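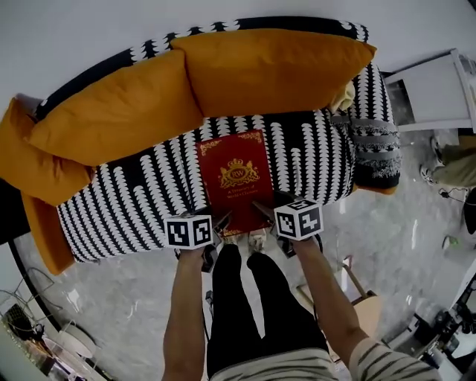

**Gukine House, Ellville**
**Statement to Residents on the Lower Sitting Room**
12/23/18

The Office of the House has received a number of written questions on the matter of the sofa and the book. This statement answers them in one place. It replaces the notice that was taped to the sitting room door in March, which was unsigned and contained an error in the opening hours.

The sofa is the property of the House. It was bought from Drostov, the furniture dealer on the Yu road, at a price of 80 after a reduction of 30 for a fault in the stitching. The fault has never been located. It is covered in black fabric with columns of white shapes, which the bill of sale describes as leaves and which several residents have always called shells. The Office takes no position. Letters on the subject have been filed and need not be continued.

The orange cushions were bought later, from the same dealer, at the wish of a former resident of the ground floor who found the sofa hard on the back. She paid for them herself and gave them to the House in a note of one line. The note did not say where they should go. Residents who remember her will recall that she kept the largest toward the right, leaned well back, and that she liked one folded over the left arm, where she rested her elbow. No rule was made about this. The cushions have been washed and put back many times since, by many people, and they continue to be found in more or less that order.

The book belonged to the same resident. It is a hardcover, red, with gold ornaments at the corners and a gold crest bearing the letters RW beneath a crown. Those were not her initials. She was asked about this on several occasions and gave a different answer each time, and the Office recorded two of them before it was asked by her to stop.

When her apartment was cleared, her nephew took the furniture, the lamps and the good plates. He left a list of the articles he did not want. The book was not on the list, and it was not among the articles he took. It was found on the seat of the sofa on the following morning by the member of staff who opens the room, who supposed that it had been overlooked and brought it upstairs to the Office. It was entered in the register of lost property and put in the cabinet with the umbrellas.

Two days later the book was again on the sofa. The cabinet was locked at the time. The Office wishes to state, in view of what has been said on the stairs, that there are several keys to the cabinet, that not all of them have been returned by persons formerly employed here, and that a book on a sofa is in no way remarkable. It was taken upstairs a second time. The entry in the register was amended. The book was on the sofa again before the amendment had dried.

At this point a letter was sent to the nephew. His reply was courteous. He wrote that his aunt had read aloud to him from the book when he was a boy, that she did all the voices, and that she had skipped the sad endings and made up others. He had been a grown man before he learned how several of the stories came out. He did not want the book in his own house, where he had small children and did not trust himself to do the voices. He asked whether the House could keep it. He enclosed 60 for its upkeep.

A book of this kind requires very little upkeep. The money was placed in the repair fund, and part of it was later used for the lamp by the window.

The Office then decided that the book should stand on the shelf in the lower sitting room, spine outward, with the other books. This was considered a fair arrangement. A slip of paper was put in its place whenever it was removed for dusting. For a period of some weeks the slip of paper spent more time on the shelf than the book did. The book was returned to the shelf each evening at closing and was on the seat of the sofa each morning at opening, lying face up and a little crooked, with its lower edge out over the front of the seat, as a person leaves a book when called to the telephone.

Residents have asked whether the Office knows who is responsible. Several residents have been kind enough to suggest one another. The Office has considered these suggestions and has discarded them, along with the drawing.

It has also been asked whether the room is in fact locked at night. It is. The floor is the gray and white marble-patterned tile, which is polished and takes every mark, and the member of staff who opens the room has been asked to look at it before walking on it. The reports are kept in the Office and may be read on request. They record the state of the floor, the state of the windows, and the position of the book. The reports for the winter months also record, at some length, the knees of the member of staff concerned. No footprint has been reported other than those of the person making the report.

One resident of the third floor has written to ask that the book be removed from the building. The letter was considered with care. The writer explains that she does not object to the book itself, and has in fact read it, but that she came into the sitting room late one afternoon, sat down beside it, and had the strong impression that she had interrupted someone. She apologized aloud. She would like it known that she does not usually apologize to furniture. She remained for the rest of the hour, as it seemed to her rude to leave, and she reports that the room was very comfortable.

A resident of the first floor wrote in the same week with the opposite request. He asks that the book should never again be put on the shelf. He is in the habit of reading a few pages before supper, and on the evenings when it had been shelved he could not find his place. When it is left on the sofa, he has no such trouble. He adds that he has reached the end of the story about the miller's daughter, that he had known it differently, and that he much prefers it this way. He wishes to know which edition it is.

The Office went down and read the story of the miller's daughter. It was read standing up, and then it was read again sitting down. The Office was taught that story at school and is confident that the mill burned. In the book as it is now the mill does not burn. The daughter comes back along the river with the horse, and there is soup. The print is even, the page is sewn in with the others, and there is no sign that anything has been changed.

The Office wrote once more to the nephew and copied out the last paragraph for him. He answered by return. He said that the soup was right. He said there should be a dog as well, under the table, and asked whether we would mind looking again.

We looked again.

In view of all this, the following arrangements will apply in the lower sitting room until further notice.

The book is to remain on the sofa. It will not be shelved at closing, and the gap on the shelf may be used for the bird guides.

The cushions may be moved for comfort. Residents are asked to leave them as they would wish to find them. The small cream cloth behind the largest cushion is not to be taken away for laundering without a word to the Office. It was put there by the resident from the third floor, who has withdrawn her letter and says that there is a draft at that end.

Shoes are to be kept off the upholstery, including the striped part of the arm. The fringe-like bands are old and will not stand pulling.

Anyone may read from the book, silently or aloud. Those reading aloud are asked to do the voices. Children from the second floor have complained that certain adults do not attempt them, and the Office, having been named in the complaint, will try to improve.

Food is not permitted. An exception will be made for soup on the coldest evenings, in a cup with a lid.

The entry in the register of lost property has been closed. Under the heading "Claimed by," the member of staff who opens the room has written "Yes," and it has been allowed to stand.

The sitting room will keep its usual hours over the holiday. The lamp by the window will be left on at night, at the charge of the repair fund, as the light on the stairs does not reach the sofa.

*The Office of the House*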